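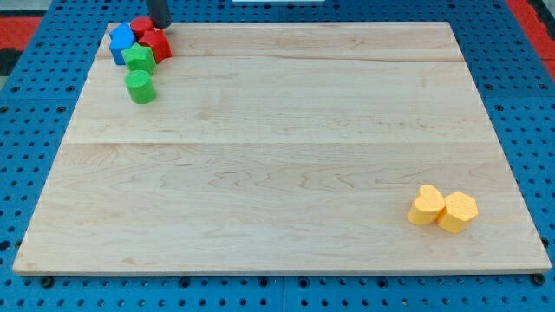 木の板の上に色ブロック。左奥の上にあるのがアームの先端。

卓上アームでブロックを並べ替えるときのソフト側のコツ

作業場のメモから、ソフトに関するものを抜き出しました。板の上で色や形の違うブロックを動かす程度の、小さな作業台を前提にしています。アームの機種はあまり関係ありません。カメラは作業台の上から見下ろす固定式、制御用のパソコンは一台です。
更新:2023年11月9日(木)

始める前に

設定ファイルは作業台ごとに一つにまとめます。カメラの露出、板の四隅の座標、色のしきい値、速度の上限が別々のファイルに散らばっていると、直したつもりで古い値を読んでいることがあります。うちでは brirnmont.conf という名前にして、Brirnmont(自作の起動スクリプト)がこれだけを読むようにしてあります。

起動時に設定の中身をログの先頭へ丸ごと書き出してください。あとで「先週は動いていた」という話になったとき、比べる相手ができます。

電源を入れた順番も決めておきます。カメラ、制御パソコン、アームの順です。逆にするとカメラの番号が入れ替わる機種があります。番号ではなくシリアルで指定できるなら、そのほうが確実です。

カメラの設定

自動露出と自動ホワイトバランスは切ります。アームが視野に入ってくるだけで明るさが変わり、色の判定がずれます。切る前に、実際に使う照明で三十分ほど点けておき、明るさが落ち着いてから値を固定します。

露出は、板の白っぽいところが飛ばない範囲で決めます。ブロックを基準にすると板が飛びやすく、板が飛ぶと淡い黄色のブロックとの境目がなくなります。

ピントも固定です。ピント合わせは板の面ではなく、ブロックの上面の高さで行います。薄い本を一冊置いて合わせると簡単です。

板の位置合わせ

座標の原点は板の角に取ります。穴あきボードの穴を原点にしたこともありますが、板を載せると隠れる穴が出てくるうえ、一つ隣の穴と取り違えても見た目では気づきません。板の角なら間違えようがないし、板を外して戻したときもそこだけ測り直せば済みます。

四隅は手で指定して構いません。画面に四点を打って射影変換を作り、板を真上から見た長方形に直してから、認識も計画も全部その画像の上でやります。斜めから見た画像では手前が広く奥が狭く写るので、面積で大きさを判断する処理が奥と手前で食い違います。

補正した画像の大きさは固定にします。うちは横704画素、縦582画素です。きりのいい数字ではありませんが、板の縦横比に合わせて決めた値で、変える理由がないのでそのままです。

高さのあるものは、板の面に合わせて補正しても上面が少しずれて写ります。背の高いブロックほどカメラから遠いほうへ倒れたように見えます。ブロックの高さがだいたい揃っているなら、上面の高さでもう一枚変換を作り、位置の計算にはそちらを使ってください。板の四隅に同じ高さの台を置いて撮れば作れます。

板の外を見ない

補正が済んだら、板の外は真っ黒に塗りつぶしてから認識に渡します。穴あきボードの丸い穴は、円の検出にとっては円柱の上面とよく似ています。青いボードの上で青いブロックを探すのも無駄に難しくなります。周りに赤っぽい面があれば、それも赤いブロックの候補に上がってきます。塗りつぶせば全部なくなります。

塗りつぶしの範囲は板の縁より少し内側にします。縁ぎりぎりだと、木口の明るい帯が細長い物体として拾われます。ただし内側に寄せすぎると、奥の縁に立っているブロックが半分欠けます。欠けた物体は捨てずに「縁で切れている」という印をつけて残し、掴む対象からだけ外します。捨ててしまうと、計画側はそこに何もないと思ってアームを通します。

色の分け方

RGBのままではなく、色相・彩度・明度に直してから分けます。青、赤、緑は色相だけでもほぼ分かれます。赤は色相の輪の両端にまたがるので、範囲を二つ書いて足し合わせるのを忘れないこと。最初に引っかかるのはたいていこの赤です。

難しいのは黄色です。メープルのような淡い木の板と、やわらかい黄色のブロックでは、色相がほとんど重なります。彩度の下限を上げると板は消えますが、ブロックの明るい面も一緒に消えて、影の側だけが残ることがあります。次の順で試してください。

まず、何も置いていない板を一枚撮って保存します。毎朝一枚です。

認識するときは、その画像との差を取ります。板の色そのものが引き算されるので、黄色でも浮いてきます。木目も一緒に消えます。

差の出たところだけに色の判定をかけます。

それでも黄色が欠けるときは、Lab の b の値を見ます。しきい値を手で探すより、ブロックの上面をマウスで囲んで平均を出すほうが早く済みます。

板を少しでも動かしたら、何もない板の画像は撮り直しです。木目がずれると、板の継ぎ目に沿って細い線がたくさん出てきます。この線が画面に現れたら板が動いた合図なので、警告を出すようにしておくと便利です。Kiros Tefera が書いてくれた確認用の小さなスクリプトは、細長い領域が一定数を超えたら止まるだけのものですが、いまも毎日使っています。

くっついたブロックを分ける

同じ色のブロックが二つ並んで触れていると、色で塗り分けただけでは一つの大きな塊になります。ハート形と六角柱が隣り合っていれば、重心はちょうど二つの間あたりに出ます。そこへ指を下ろすと、どちらも掴めません。

手軽なのは距離変換です。塊の内側の各点について縁までの距離を計算し、山が二つあれば二つの物体と見ます。丸いもの、六角形のものはこれでよく分かれます。

ハート形と星形は注意が必要です。ハートは上の二つの膨らみがそれぞれ山になり、一つのブロックが二つに割れることがあります。星は腕の先に小さな山が出ます。山の高さに下限を設け、近すぎる山はまとめます。まとめる距離はブロックの幅の半分から始めてください。

面積も併せて見ます。単独のブロックの面積を形ごとに表にしておき、塊の面積がその和に近いかどうかを確かめます。表にない値が出たら、無理に分けずに「不明」で返します。

分けきれないときは、触れている二つを物理的に離すほうが早い場合もあります。隙間を作る動作を一つ用意しておき、認識が「不明」を返したら、指先を閉じて塊の端を軽く横へ押し、もう一度撮る。画像処理で粘るより、確認しやすい手順になります。

影の扱い

照明が柔らかくても、ブロックの脇には小さな影が出ます。差分を使うと影も差として残り、形がその方向に少し太ります。影は明るさだけが下がって色相はあまり変わらないので、明度の差が大きく色味の差が小さい画素は除きます。

側面が暗く写るのは影とは別の話です。緑の円柱なら、上面は明るい緑、側面は暗い緑になります。両方を一つの物体として拾っておき、位置は上面だけから出します。側面まで含めて重心を取ると、中心がカメラ側にずれます。

面取りのある多面体は面ごとに明るさが違い、傾いて置かれるとどれが上面かも曖昧です。こういう形は、上面を探さずに外形の外接長方形で扱います。精度は落ちますが、掴むには足ります。

アームを避けて撮る

認識用の画像は、アームを待機位置まで引いてから撮るのが基本です。先端が板の上に残っていると、その下にあるブロックが隠れたり、暗い影が落ちたりします。

引く時間が惜しいときは、関節の角度から先端がどこに写るかを計算し、その部分だけ「見えない」と印をつけます。見えない場所には前回の結果をそのまま残します。空いているとは書かないこと。ここを取り違えた版を一度動かして、円柱を板の外まではじき飛ばしました。

撮影の合図は、アームの停止を確かめてから出します。命令を送り終えたときと、止まったときは別です。関節の速度が全部ゼロに近い値になり、さらに少し待ってから撮ります。待ちは682ミリ秒にしています。手元のアームで揺れが収まるまでを測った値なので、別の機種なら測り直してください。

動きの計画

板の上を横に動くときは、いちばん高いブロックよりも上まで先端を上げてから動かします。上げる、横へ、下ろす、の三つに分けておけば、ほとんどの衝突は起きません。最短経路を探す計画器は、この作業では必要になったことがありません。Wolde という計画用のライブラリを組み込んでいた時期もありますが、今は外してあります。

込み合ったところから一つを取り出すときは、順番を考えます。塊の外側から取るのが決まりです。外側かどうかは、隣のブロックとの隙間が指の厚みより広い向きがいくつあるかで数えます。多いものから順に取り、一つ取るたびに撮り直します。最初の画像で全部の順番を決めてしまうと、二つ目で隣が動いたときに三つ目から先が全部ずれます。

下ろす向きは、形ごとに候補を決めておきます。
円柱:どの向きでもよい。隙間が広いほうを選ぶ。
六角柱:向かい合う平らな面。
五角形の家の形:両脇のまっすぐな面。屋根の斜面は滑る。
ハート:両脇の膨らみのいちばん広いところ。先のとがったほうを挟むと抜ける。
星:へこみとへこみの間。向かい合わないことが多いので、力は弱め、速度も落とす。

置く場所は、広く空いているところから決めます。距離変換を今度は空いているほうにかけ、いちばん縁から遠い点を選びます。同じ色をまとめたいなら、その色の既にある場所に近い点を優先しますが、指を開いて離せるだけの隙間は残しておきます。

押して寄せる場合

掴まずに先端で押す動作なら、押し始めの位置が大事です。ブロックの中心を通る線の上、反対側に先端を下ろし、まっすぐ押します。中心から外れると回ります。円柱は転がりはしなくても、押している途中で横に逃げます。

一度に長く押さず、短く押しては撮り直します。一回の長さはブロックの幅を超えないようにします。軽い素材のブロックは、速く押すと先端から離れて先へ滑ります。木の板は木目に沿う向きと直角の向きで滑り方が違うので、両方で試してください。

板の縁に近いときは、縁と平行にしか押さないという制限を入れます。

速度と力の上限

上限は二か所に書きます。計画側と、アームに命令を送る直前です。計画側だけだと、手動操作の画面から送った命令には効きません。送る直前の上限は、テストのときも外しません。

下ろす高さの下限も同じ場所に書きます。板の面より下には行かせない、という一行です。板を薄いものに替えたときはこの値を必ず直します。厚い板に替えたときは、なおさらです。

固まったときの直し方

認識が空を返す:何もない板の画像が、ブロックを置いたまま撮られていないか見ます。よくあります。
位置がいつも同じ方向にずれる:板の位置合わせをやり直します。場所によってずれ方が違うなら、高さの補正のほうです。
ときどき大きくずれる:停止を待たずに撮っています。
赤だけ見つからない:色相の範囲が片方しか書かれていません。
夕方だけ黄色が見つからない:窓にカーテン。
同じブロックを何度も掴みに行く:掴めたかどうかの確認が抜けています。指の開きを読み、閉じきっていたら空振りです。空振りが続いたら止めて人を呼びます。うちは6回で止まります。多いという意見もありましたが、星形に手こずるのでこの数にしています。

記録の残し方

一回の動作ごとに、動作前の画像、認識の結果、送った命令、動作後の画像を同じ番号で保存します。動画より探しやすく、容量も小さく済みます。

認識結果は、画像に輪郭を描き込んだものと、数値だけのファイルの両方を残します。描き込んだ画像は人が見るため、数値は比べるためです。元の画像に上書きしないでください。Meron Belay が最初に作った保存処理は上書きしていたため、しきい値を変えて試し直すことができず、その週の分はほとんど使えませんでした。

しきい値を変えたら、保存してある画像全部に新しい値で認識をかけ直し、結果が変わったものだけを一覧にします。この道具を Grostetti と呼んでいます。目の前の一枚を直して、別の二枚を壊すことが減りました。アームを動かさずにできるので、昼休みに回しておけます。

片づけ

終わったらアームを待機位置に戻し、何もない板を一枚撮ってから電源を切ります。朝の一枚と比べて差があれば、その日のどこかで板が動いています。

板を拭くときは乾いた布で。水拭きをした日は、撮り直しを翌朝に回します。

12月に照明を替える予定なので、露出と黄色の値はそのあと書き直します。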